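Cungate Neighborhood Library Friends
Minutes of the October meeting, held 20/10/2023 in the upstairs reading room

Chair: Esben Norðdahl
Minutes taken by the secretary

Welcome and apologies

Esben opened the meeting a little after seven and thanked everybody for coming out in such miserable weather. He had a special welcome for the three new members from the Flaseck side of town, who had found us by way of the notice in the bakery window (so the notice does work, and the secretary would like that written down, having been teased over it all summer). Apologies had come in from two members who are down with colds, and we wish them both a quick recovery and plenty of soup.

Minutes of the last meeting

These were read and agreed with one correction. The cookies at the September open evening were baked by the evening reading group and should not have been credited to the morning one. The secretary is very sorry and has been forgiven.

Money

The balance at the end of the month stood at $1,536. The fall book sale brought in $852 of that, which is the best we have ever done and got a round of applause. Against this we have the bill for the new hall lamps, $172, which was approved for payment without discussion, everyone having already said how much nicer it is to find the coat hooks in the evening.

There was a longer talk over whether to keep a reserve for the winter or put most of it into the large-print shelf. Esben said he could see both sides and would rather we didn't rush it. It was left that we hold the money until the November meeting and ask the large-print readers themselves what they are short of. Westerns were mentioned more than once.

The fall book sale

The sale was held over two days this year for the first time, and on the whole people liked it. The second day was quieter, but it gave folks a chance to come back for the heavy books they had been thinking over all night. The cookbooks and garden books went first, as they always do. The encyclopedias did not go at all, as they always don't, and they are back in the basement. Any member who knows of a school or a theater group that would like them is warmly begged to speak to the secretary.

A gentleman from Yimer bought a full box of sea stories and then carried it all the way to the bus stop, refusing every offer of help. We hope he got home all right.

It was agreed that next year the children's books should have a room of their own, away from the history table, so that the little ones can sit on the floor with them and the grown-ups needn't step over anybody.

Reading groups

The evening group has finished its long Russian novel at last and has chosen something short. The morning group is doing memoirs until the new year and has room for more members. There was a kind word from the chair for the people who do the reading aloud at the Brendar retirement home, where 41 books have now been read from cover to cover since the visits began. The residents have asked for a mystery next, and have asked also that no one skip the slow chapters.

"Working with Your Hands" shelf

This is the small display by the stairs, which changes with the season. For the fall we have put out books on woodworking, basket making, bread and knitting, and the borrowing has been brisk, with the bread books gone inside a day. Two members offered to write little cards saying which books are good for a beginner. The display will stay up until the first of the holiday books comes out.
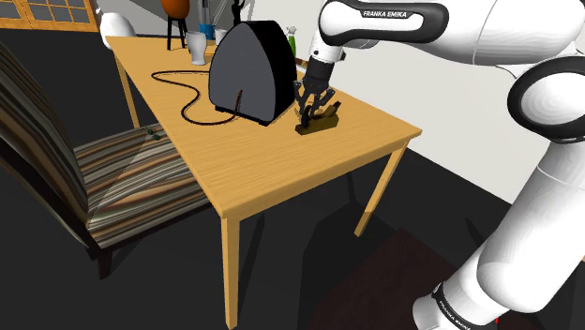

A hand plane on the wooden table.

There was some friendly disagreement over whether old manuals with out-of-date safety advice ought to be on the display at all. One of our longest-standing members learned to make shelves from just such a book and spoke up for it very nicely. It was agreed they can stay, with a newer book set beside them.

Opening hours over the winter

The town has asked for our views on closing an hour earlier in the cold months. Feeling in the room was strongly against. Several people pointed out that the last hour is when students come in, and when people on their way home from work pick up what they have put on hold. Esben will write to the town on our behalf and will read the letter aloud to anyone who wants to hear it first. Four hands went up, so he has asked them to stay behind next time.

Story hour

Story hour is full most weeks and we are short of cushions. Members with spare ones at home, clean and with the zippers working, are asked to leave them at the front desk. The puppet theater needs a new curtain, and one of our Flaseck members said straight off that she would sew it, and was told she would be very popular here.

Questions from members

We had one question in writing, handed in at the desk, and it is set down in full with the reply. 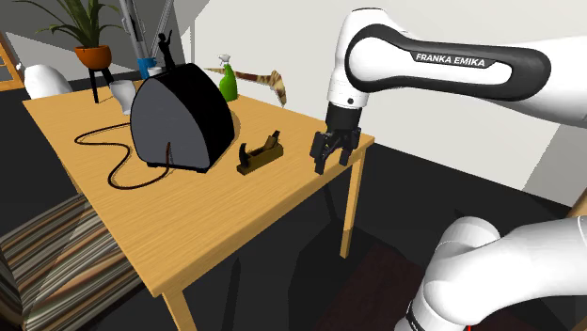
Can books be donated at any time of year, or only in the weeks before the sale?

Donations are welcome all year round at the front desk during opening hours, up to two boxes at a visit, and we only ask that you keep back anything with mold or missing pages.

The chair added that people with more than two boxes should telephone ahead, and someone will come down and help carry.

Any other business

The lost umbrella stand is full again. Please look through it. The kettle in the back kitchen takes a very long time now and it was agreed to buy another, the cost not to go over what we paid for the last one. A thank-you card for the night cleaner, who is leaving us for a job nearer home, went around the table and was signed by all present.

Next meeting

The next meeting will be in November in the same room, date to go up on the board by the door. Esben will bring his draft letter, and the morning reading group has kindly offered to see to the cookies.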